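Thread: Down or synthetic for wet fall hiking?

mudlark_640
Monday at 7:12 pm
My first real trip is in November, two nights on the Wurkell loop, and I can't decide what to carry for camp. Everybody at work says down. But it rains up there like crazy and I sweat a lot on climbs. Budget is tight, so this jacket has to last me. What do you all bring?

switchback_sal
Synthetic, no question. I did the Brusow ridge in drizzle and my buddy's down turned into a wet sock by dinner. Mine was fine — smelly, but fine!

toastyfeet
Gotta disagree with Sal. Keep it in a dry bag, only wear it under the tarp, and down wins on weight every time. Mine has done 627 miles (yes, I log them) and still lofts up great.

mudlark_640
OK, so it's a fight, haha. I've got an old puffer already and maybe I should just use that?

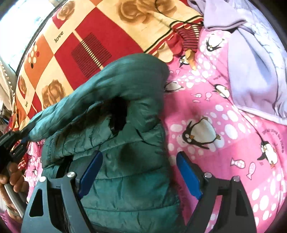
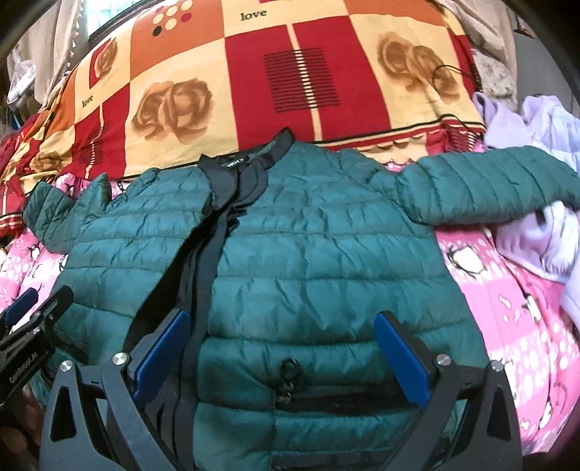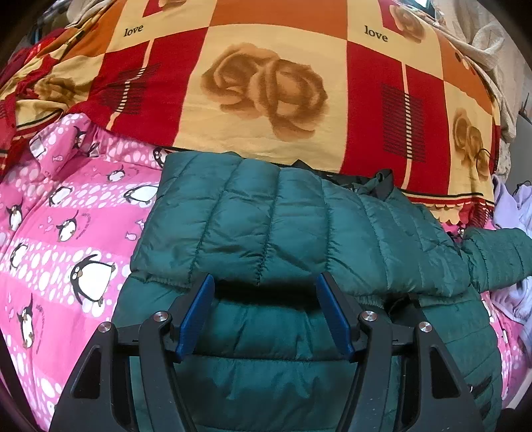
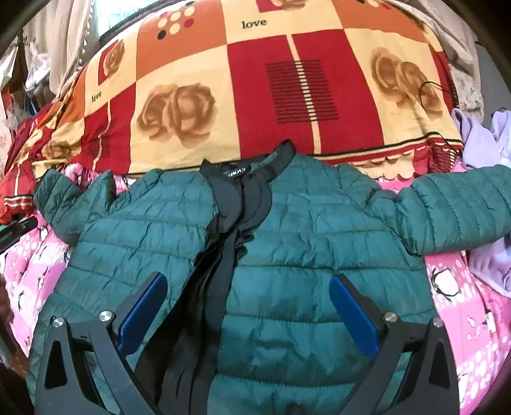
Dark teal, quilted, black stand-up collar.

switchback_sal
Re: the old puffer
I'd take it and save your money. What does the care tag say for fill?

mudlark_640
Re: the old puffer
Tag is washed out, can't read a thing.

toastyfeet
Re: the old puffer
Squeeze a baffle. If you feel little quills it's down. Then sleep out in the yard one cold night before you trust it at 3279 feet.

gronirano_gus
Re: the old puffer
You're both overthinking it. Fleece plus a rain shell, done. I've never carried a puffer on that loop.

switchback_sal
Re: the old puffer
Gus, you also sleep in your truck at the Karamanlidis lot. Doesn't count!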